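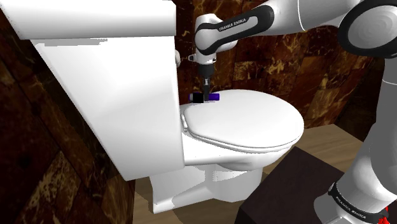 Do I need to be a good cook to be in the Sudville recipe book?
Anyone who makes one dish they're happy to eat is welcome, and that includes beans on toast if you do something interesting to the beans.

So, I'm putting together a book of what people in Sudville cook at home, and I'm after 40 households to each give me a recipe and an hour or so of their time. I started it in August with my own neighbours on Clistano Road and I've got 19 recipes so far, which is lovely, but seven of them are banana bread! I like banana bread as much as the next person - please, though, no more banana bread.

What I'd love is the stuff that never gets written down. The soup you make when someone's crook, the pickle your aunty measured by the handful, whatever goes in the kids' lunchboxes when there's nothing left in the cupboard. Savoury dishes especially, and anything cooked on a barbecue or camp stove (I've got exactly one of those and it's mine). 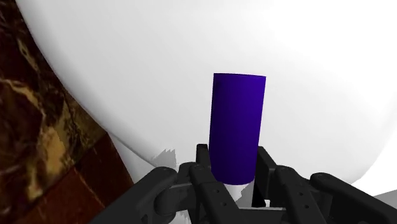

Purple-blue cylinder and black gripper

If you take part, I'll come to your place or you can come to the kitchen at Carneck Hall, and you'll cook the dish while I scribble down the amounts. If you normally cook by eye, don't change a thing. I'll bring the scales and weigh things as you go. Afterwards I type it up and send it to you, and you can fix whatever I got wrong, take your name off it, or pull out altogether. You keep the recipe and can do whatever you like with it.

I can cover your ingredients up to $40, just hang on to the docket. There's no other pay, but every household gets two copies of the book when it's printed. We're doing 400 in the first run, and Amini Books on the main street has kindly offered to sell the rest.

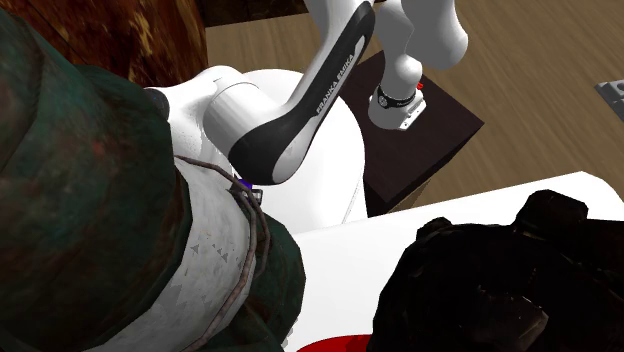
The other thing I need is testers. Each recipe gets made again by someone who has never seen it before, in an ordinary kitchen with an ordinary oven, and they tell me where they got stuck. You'd get two or three recipes to try over a month. Fussy people are very welcome, and so are beginners - a beginner found a missing egg in my own pancake recipe.

To put your hand up, leave a note in the box at Amini Books with your name, a phone number, what you'd like to cook and any allergies in the house. If you'd prefer to test, write TESTER at the top. I'll ring everyone back, usually in the evening once the dishes are done.

14 Nov 2020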